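Section 6: Following a Serial and Keeping Clear of Spoilers

Welcome to the fun part! Once Ganitell is installed and you're signed in, you can add any daily drama you love and let the app keep your place, episode by episode. 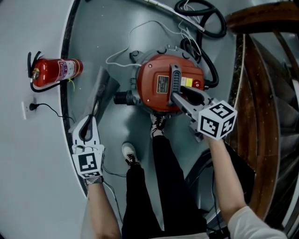

Written by Shahab Hosseinzadeh

1. Open the Shows tab and type the name of your serial. We'll use Brustholm here, all 1,207 episodes of it (what a ride!).

2. Tap Follow, then choose the last episode you finished. Everything after it is now hidden, including cast news and wedding rumors.

3. Under Gossip, set the spoiler shield to Low, Medium or High. High also blurs thumbnails – great if you're 40 episodes behind and the villain keeps changing.

Note: Long-lost twins are listed as one character until the reveal airs.

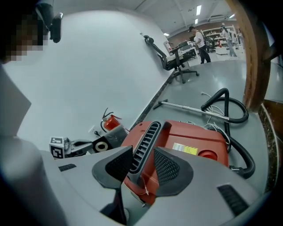

Mestby, May

4. To get recaps, switch on Catch Me Up. Each recap runs 90 seconds and stops right where you left off.

5. Watching with family? Add up to 6 viewers under Household. The shield follows whoever is furthest behind, so Grandma can take her time with the Kollár family feud.

Caution: Resetting a show erases your place in it for every viewer. Tap Export first if you want to keep your notes and theories.

6. Tap Save. Upcoming episodes appear on your home screen the evening before they air.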